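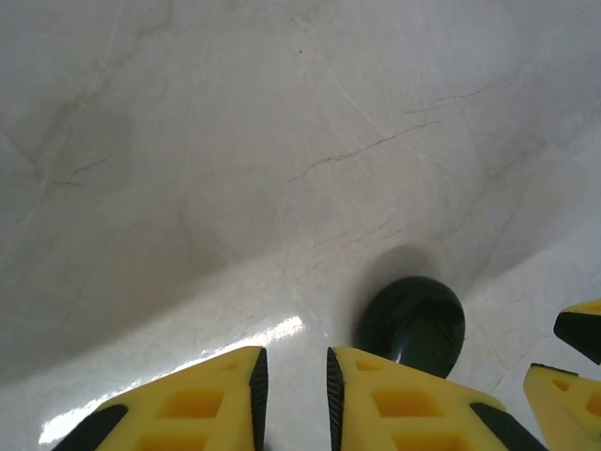 Syafiqah Subramaniam wrote under the earlier version of this section that her scoreboard kept the score of the first half but the clock jumped back to zero after the break, and she asked if the match must be started again. It must not be started again. The second half has its own start time, and step 7 now explains how to set it.

Section 4. Setting up the Prama scoreboard for a soccer match

Before you begin
The display must be mounted and connected to power as in Section 3. Charge the handheld controller fully. The distance between the controller and the display can be up to 200 meters when there is no wall between them.

1. Turn on the display with the switch on the left side. Wait until the word READY is shown.

2. Press and hold the power key on the controller until the light is green. If the light stays orange, enter the pairing code 722 and press OK.

3. Press MENU and choose SOCCER. The other sports have a different clock, and it is not possible to change the sport during a match.

4. Choose the length of one half. The factory setting is 45 minutes. For youth games you can choose any length from 10 minutes.

5. Enter the team names. Each name can have nine letters. Longer names are shortened by the display, so please check how they look — for example, two teams from the same town can become the same word.

6. When the referee blows the whistle, press START. The clock counts up. It does not stop for injuries or substitutions.

7. At half time press PERIOD one time. The display shows HT and keeps the score. Before the second half, open CLOCK, choose CONTINUE FROM FIRST HALF, and press OK. Press START at the kickoff.

Note: If you choose NEW CLOCK in step 7, the second half begins at 00:00. Some leagues want this.

8. To show added time, press ADD and the number of minutes. Press OK before the regular time is over.

Correcting a wrong goal
Press and hold the key of the team for two seconds, then press MINUS. The clock is not affected. If the goal was given to the wrong team, you must correct both teams, one after the other.

Caution: Do not press PERIOD two times. The second press ends the match and saves the result. A saved match can be opened again from the list, but the clock must then be set by hand.

Saved matches
The controller keeps the last 34 results. After this the oldest one is deleted — copy them to a computer before the season gets long. The cable is described in Section 6.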